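Juin, 8 h
Carnet d'atelier, Meloseo, paillasse du fond

Repris la sonde Tindico ce matin. Pour ceux qui n'ont pas suivi : c'est le stylo à salinité qu'on nous propose pour remplacer le dosage au nitrate d'argent sur les bouillons. On trempe, on lit, on note. La fiche parle d'un « taux de sel réel en quelques secondes, dans toute préparation liquide ». Le mot qui me gêne est « réel ». La sonde mesure une conductivité et la convertit en sel avec une courbe que le fabricant ne donne pas. Dans de l'eau salée, je veux bien. Dans un bouillon d'os réduit, j'attends de voir.

Commencé par le cas facile. Eau déminéralisée, sel fin Brandão séché à l'étuve, pesé sur la balance de précision, solution à 7 g/l puis à 8 g/l. Béchers de 200 ml, sonde rincée et essuyée entre les deux. Elle distingue les deux solutions sans hésiter et les valeurs sont bonnes. C'est exactement la démonstration que le commercial nous a faite, avec presque les mêmes béchers, et elle prouve que la sonde sait mesurer de l'eau salée.

Ensuite la température. Compensation automatique d'après la notice, sans indication de plage. J'ai laissé la solution à 7 g/l dans le local froid, qui était à 17 °C, puis je l'ai reprise tiède. À froid, l'affichage met longtemps à se poser et j'ai failli noter la première valeur, qui était trop basse. En attendant, il remonte et se tient. Le capteur de température est donc plus lent que l'électrode. Rien de dramatique, mais « quelques secondes » devient une façon de parler, et quelqu'un de pressé en fin de service notera un chiffre faux en toute bonne foi. À mettre en gras dans le mode opératoire si jamais on achète.

Bouillons maintenant. Base volaille du congélateur, dégraissée, sans sel ajouté. La sonde affiche déjà du sel. Normal : il y a des minéraux des os, du potassium, des petites choses issues des protéines, tout cela conduit le courant. Mais l'écran dit « sel » et ne dit rien d'autre. J'ai ajouté du Brandão pesé pour avoir un apport connu, et l'écart avec le départ tombe à peu près juste. Autrement dit la sonde suit bien une variation et donne une mauvaise valeur absolue. Pour contrôler une même recette d'un lot à l'autre, on peut en tirer quelque chose. Pour remplir une étiquette, non.

La graisse : remis une louche de gras fondu dans la même base, mélangé au fouet. Lecture plus basse, et qui bouge selon l'endroit où on trempe. En laissant reposer et en plongeant sous la couche, on retrouve presque la valeur d'avant, avec un film sur l'électrode qui fausse la suivante. L'eau seule ne suffit pas à la nettoyer. J'ai pris de l'eau chaude et une goutte de détergent, puis rinçage à la déminéralisée. La notice recommande « un chiffon doux ».

Vinaigre : un trait dans la base non salée, et le « sel » augmente. Petite hausse, mais elle est là. On fait des bases acidulées une bonne partie de l'été, donc ça nous concerne.

Reste la question des soupes à poudre. Plusieurs personnes ici voudraient s'en servir comme point de comparaison, l'argument étant qu'elles ont une étiquette et qu'on saurait donc où on doit tomber. Je n'y crois pas beaucoup. La poudre n'est pas répartie au milligramme d'un sachet à l'autre, l'étiquette donne une valeur moyenne, et les nouilles gardent une part du sel selon le temps de trempage. Et si la poudre contient du glutamate, la sonde voit les ions et l'écran les appelle sel comme le reste.

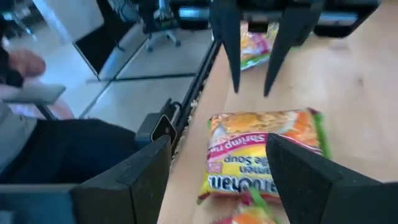 Nouilles Maruchan, goût crevette. Rien de mesuré dessus pour le moment.

Si on le fait quand même, ma proposition : dissoudre la poudre seule, sans les nouilles, dans un volume d'eau pesé et pas versé au verre gradué, et passer chaque dilution aussi au nitrate d'argent. Sans le dosage en face, on comparera une estimation à une moyenne et on se racontera ce qu'on veut. Le nitrate dose les chlorures, il ne voit pas le sodium du glutamate, donc lui non plus ne donnera pas le sodium total. Il faut l'écrire en tête du tableau avant que quelqu'un n'additionne les deux colonnes.

Sur les résultats de Tendcombe. Leur note circule depuis le printemps et on me la ressort à chaque réunion : la sonde serait « en accord avec la méthode de référence ». J'ai relu. Ils ont travaillé sur des saumures de légumes, claires, sans gras, toutes de la même recette, et ils ont recalé la sonde sur leur propre saumure avant de commencer. Dans ces conditions l'accord ne m'étonne pas. La note ne dit pas combien de temps ils attendaient avant de lire, ni comment ils rinçaient. Je n'ai rien contre leur travail, il répond à leur question. Il ne répond pas à la nôtre et je voudrais qu'on arrête de le citer pour les bouillons.

Doute sur mes propres essais, pour être juste. La base volaille venait d'un seul bac et je ne sais pas comment il a été décongelé. Le « trait » de vinaigre n'a pas été pesé, ce qui ne vaut pas mieux que ce que je reproche aux autres. Et la sonde est un exemplaire de prêt, peut-être choisi, peut-être fatigué par les démonstrations - impossible à savoir. Demander un second exemplaire, neuf, dans son emballage.

À faire :
- refaire le vinaigre avec des pesées
- base bœuf, base légumes, et la base volaille d'un autre bac
- préparer du nitrate frais, le flacon ambré est presque vide et l'étiquette ne se lit plus
- noter l'heure de trempage et l'heure de lecture sur chaque ligne
- demander à Tindico la plage de compensation en température et la courbe de conversion. Déjà demandé une fois, reçu la brochure.

Midi passé. Redosé la base volaille non salée au nitrate pour vérifier mon histoire de potassium. Très peu de chlorures, nettement moins que ce qu'affichait la sonde. Le virage n'est pas beau dans un liquide jaune, j'ai dû diluer et refaire, mais le sens de l'écart ne laisse pas de doute.

Électrode rangée dans son capuchon avec un peu d'eau déminéralisée. La notice dit à sec à une page et humide à une autre. J'ai choisi humide, à corriger si quelqu'un a une meilleure information.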